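Cutting up the old sheets

I moved from Plundville to a smaller flat in Gresavton in April and the linen cupboard here is half the size of the old one. I had 44 pieces of bedding and towelling, for one person and a spare bed. Some of it came from Mum's place in Uvville and was older than me.

The op shop takes sheets in good nick but not faded or thin ones, so I kept those back for rags. Old cotton makes the best cleaning cloths. Polyester blends just push the water along the bench. If you can't tell which you've got, put a few drops on it and see whether they soak in.

I tear cotton along the grain after a small snip at the hem. It's quicker than scissors and comes out straight. Towels need cutting, and they shed all over the floor, so do them outside. I don't bother hemming anything. The edges fray for the first few washes and then settle down.

Wash rags on their own and skip the fabric softener. Mine live under the laundry sink, with a separate lot in the shed for oil and paint. The oily ones get laid flat outside to dry before they go in the bin.

Cloths, in a tub and out on the table:
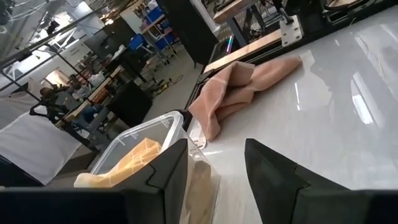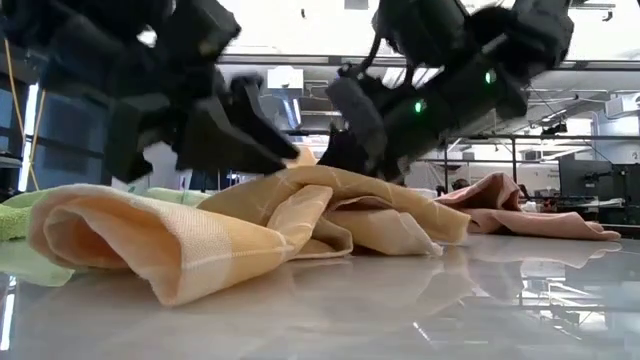
Fulgencio Escobar wrote in to say that flannelette is better than plain cotton for windows, provided it has been washed enough times to stop leaving fluff, and that he'd never put a towel anywhere near glass.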